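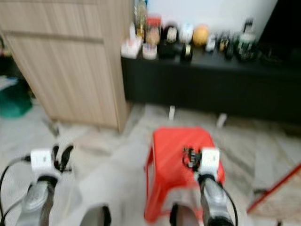
*Reading time: 2 min*

# Pulport Diary Reader

Pulport is a transcription and indexing package for people working with early modern diaries, letter books and parish papers. It runs on a desktop computer and keeps all files on your own drive.

Most students come to a seventeenth-century diary through a printed edition. Pulport is for the stage after that, when the edition has to be checked against the manuscript. The page scan sits on the left and your transcript on the right, and each line of text stays tied to its line on the page.

## Dates

Entries can be stored in Old Style, New Style or both. If the writer began the year on March 25, set this once under Calendar and the index will sort January and February correctly. 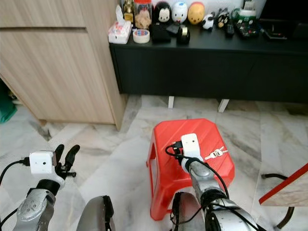

Feast days and law terms can be entered as written. Pulport keeps the original wording and adds the calendar date beside it.

## What you get

- Desktop license for 5 users
- Abbreviation list with 1,785 entries, compiled by Ekaette Nwachukwu
- 70 sample pages in secretary and italic hands
- Printed manual by Tobiloba Ogunleye

The standard edition holds up to 2,000 pages per project. Larger collections need the Sisero add-on, sold separately.

## Ordering

Pulport is published by Inier. Department orders go through Okoro, our distributor, and need a purchase order number. The next update is due in July and is free to current license holders. It adds footnote export and fixes the sorting of undated letters.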